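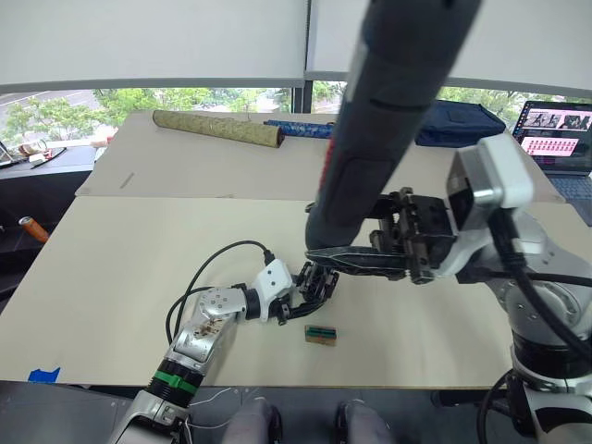 Hayley Nuttall respondió:
Sigo sin ver la ventaja de montar la mesa con dos tableros. Si uno queda más alto que el otro, aunque sea un pelo, todo lo que arrastres de delante hacia atrás se va a enganchar ahí. En el taller tuve algo parecido y acabé poniendo una sola pieza.

tornillo_flojo escribió:
Depende de para qué la uses. En la mía el tablero de atrás también queda algo por encima y me sirve de tope. Trabajo siempre en el de delante y detrás dejo lo que no toco. Llevo así desde mayo y no he echado de menos la pieza única.

Hayley Nuttall respondió:
Un tope que no pediste es un defecto con suerte.

mesabeige (autor del tema) escribió:
A ver, que me liáis. La pregunta era por la superficie, no por el escalón. Los dos tableros son beige, y no sé si barnizarlos o dejarlos como están. En Pendwood me dijeron que con su aceite, 2 manos y listo. El bote cuesta 10 euros, así que tampoco me arruino, pero no me fío mucho de quien me lo vende.

pacorrin escribió:
Haces bien. Yo compré el de Pendwood y el primer mes quedó precioso. Luego cada roce se notaba más que antes. Lo lijé entero y se acabó el aceite.

Kiva_77 escribió:
pacorrin, ¿lo dejaste secar lo que pone el bote? Lo pregunto en serio, porque medio foro se queja de ese aceite y luego resulta que pusieron las cosas encima al día siguiente. A mí me aguanta bien.

pacorrin escribió:
Lo dejé 3 días. El bote dice 2.

Kiva_77 escribió:
Pues entonces no sé. La madera también cuenta, y de la tuya no has dicho nada.

tornillo_flojo escribió:
Otra cosa: con los ventanales tan grandes que tienes yo miraría antes el sol que los arañazos. Un beige clarito se pone amarillo donde le da y se queda claro debajo de lo que no mueves nunca. Barniz con filtro, si te crees lo del filtro. Yo me lo creo a medias.

mesabeige escribió:
Eso no lo había pensado. ¿Alguien ha probado el de Whitlock? Dicen que no amarillea.

Hayley Nuttall respondió:
Lo dicen todos. Pide que te enseñen una muestra con 2 años de ventana y verás qué cara ponen.

Y ya que estamos, quita la cinta azul del canto. Si la dejas mucho tiempo al sol el adhesivo se queda pegado y luego el barniz no agarra en ese punto. Lo mismo con la rayita del tablero de atrás: si es de lápiz, goma antes de dar nada. Debajo del barniz se queda para siempre.

mesabeige escribió:
La cinta es una referencia mía, la necesito ahí. La raya sí la puedo borrar.

Hayley Nuttall respondió:
Pues haz la referencia en otro sitio – por debajo del canto, por ejemplo – y te ahorras el disgusto.

rober_mtz escribió:
Voto por no hacer nada. Es una mesa de trabajo. Le pones un tapete de corte de los de Wotix, lo cambias cuando esté hecho polvo y el tablero ni se entera.

pacorrin escribió:
El tapete resbala. Y si lo pegas, volvemos al problema de la cinta.

rober_mtz escribió:
El mío no resbala.

mesabeige escribió:
Editado el 3 de noviembre: de momento voy a lijar un retal con grano 200 y probar el aceite en una mitad y el barniz de Whitlock en la otra, al lado de la ventana. El escalón se queda. Si alguien tiene restos de Ustum mate y quiere deshacerse de ellos, pago el envío.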